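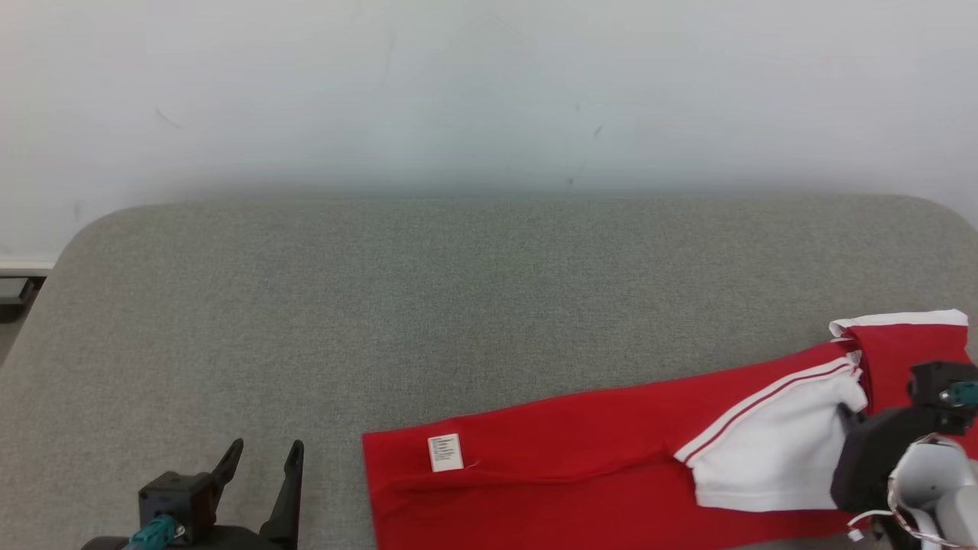 A red garment with white accents on a gray upholstered surface.

Grirham Schools Partnership Publishes Findings on Prayer and Quiet Room Access

GRIRHAM, February 2020 — The Grirham Schools Partnership today published the findings of its review of prayer and quiet room access at its 3 secondary schools, together with a common procedure that will apply at all of them from June.

The review covered Clusham High School, Ernley High School and Grirham Central High School. It examined written policy, room bookings, supervision and the handling of student requests. A questionnaire was sent to the families of all 1054 enrolled students, and 694 replies were received before the closing date. Written comments were accepted in English, Persian, Arabic and Urdu.

The review found that each school permits students to pray or reflect during the lunch period, but that the arrangements differ in several respects. Clusham has a designated room with posted hours. Ernley assigns a vacant classroom each morning and records the assignment in the staff bulletin. Grirham Central had no written arrangement, and requests were settled by whichever staff member was on duty.

At Ernley, the reviewers found that the daily assignment was frequently changed after the bulletin had been issued. Students were not told of the change in a consistent way, and some replies described arriving at a locked door. The bulletin is distributed to staff by email and is not displayed in student areas. At Clusham, the main matter raised was capacity on Fridays, when the room is used by larger groups and the posted hours do not match the end of fourth period.

"The differences were procedural," said Davoud Kiani, who led the review. "All three principals had approved the use of a room. What was missing was a record of who opens it, at what time, and what happens when the room is needed for something else."

Under the common procedure, each school will:

Designate one indoor room for prayer and quiet reflection, open to students of any faith or none, during the full lunch period on every school day.

Designate a second indoor room as a substitute, to be used when the first is required for testing, repairs or a public meeting.

Post both room numbers at the main office and on the student notice board. Changes must be posted before the start of first period.

Assign a named supervisor and a named alternate for each day. The supervisor unlocks the room within five minutes of the lunch bell and remains in or next to it until it is closed.

Keep a log of any day on which neither room was available, with the reason and the time at which students were informed.

Staff may not direct students to an outdoor area as a replacement for either room. Students who choose to use outdoor space in good weather may continue to do so under the ordinary lunch supervision rules.

The capacity of the Clusham room has been assessed at 95 persons with furniture removed. Furniture will be stacked in the adjoining storage area on Fridays, and the posted hours will be adjusted to follow the bell schedule. Capacity figures for the rooms at Ernley and Grirham Central will be issued when the rooms have been confirmed.

The procedure does not alter attendance requirements. Students remain responsible for arriving at fifth period on time, and a request to miss class for a religious observance will continue to be made in writing by a parent or guardian. Existing forms remain valid.

A separate section of the report deals with complaints. Under the present rules, a complaint about room access is handled as a facilities matter and may wait until the next scheduled facilities meeting. From June it will be treated as a student services matter — the principal must reply in writing within two school days, and a copy of the reply goes to the Partnership office.

"Parents asked for a reply they could keep," said Isabelle Li, director of student services for the Partnership. "A phone call does not give them that. The two-day limit applies to all three schools, including during exam weeks."

Supervisors will attend a one-hour briefing before the procedure takes effect. The briefing covers room opening, headcounts, fire exits and the use of the log. No additional staff positions are being created, and supervision will be drawn from the existing lunch roster.

The full report, including an anonymized summary of the questionnaire replies, is available at the main office of each school. A Persian translation has been prepared by the Mazandarani Language Service and can be requested at the same locations. Arabic and Urdu translations are in preparation.

About the Grirham Schools Partnership

The Grirham Schools Partnership coordinates policy, transportation and student services for the secondary schools of Grirham, Clusham and Ernley.

Media contact: Communications Desk, Grirham Schools Partnership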